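Open Stage at the Rostness: sign-ups open Friday

Sep 11, 2020

The open stage is back at the Rostness this month, with a smaller room and a new sign-up process. Performers of any kind can apply for a spot. Last season we had stand-up, a saw player, two magicians and a lot of people with guitars, and we would like to see more spoken word and short theater pieces this time.

Each act gets 7 minutes on stage, including setup. If you need a keyboard, the house one stays plugged in at stage left. Guitar amps are fine as long as you carry them in through the side door on Fatier Street before the audience is let in. Backing tracks should be sent ahead as a single file. Please don't bring them on a phone with a cracked jack, which cost us half an act in the spring.

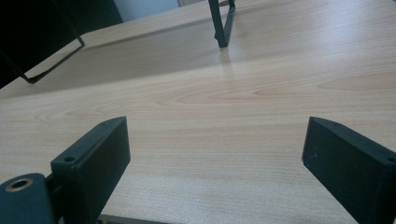

Seating is capped at 30 per show, performers not included. Tickets go on sale at the box office window and by phone, and they are pay-what-you-can. Anyone who signs up to perform gets one guest ticket. We can't hold seats past the start of the show, so tell your friends to be on time.

Leilani Strickland is hosting the first two nights. Regulars will know her from the Vesell Players, where she directed the one-act festival and played the landlady in two separate productions. She will draw the running order from a hat just before doors open. If you have a bus to catch, let her know when you arrive and she will put you in the first half.

The shows run 90 minutes with no intermission. The bar will stay closed for now, but you can bring a bottle of water into the room. Masks are required for the audience and for performers when they are off stage.
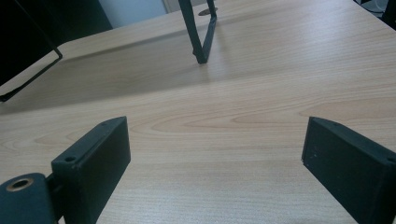 We also have news about the lighting fund. The Popescu Trust has agreed to match donations up to $3000, and the money will go toward replacing the old dimmer rack, which hums during quiet pieces. Donations can be left at the box office in an envelope marked "lights" - checks should be made out to the theater.

To sign up, leave your name, the type of act and a phone number at the box office, or use the form on our website. New performers get priority for the first two shows. Everyone else goes on the waiting list and will get a call by the end of September.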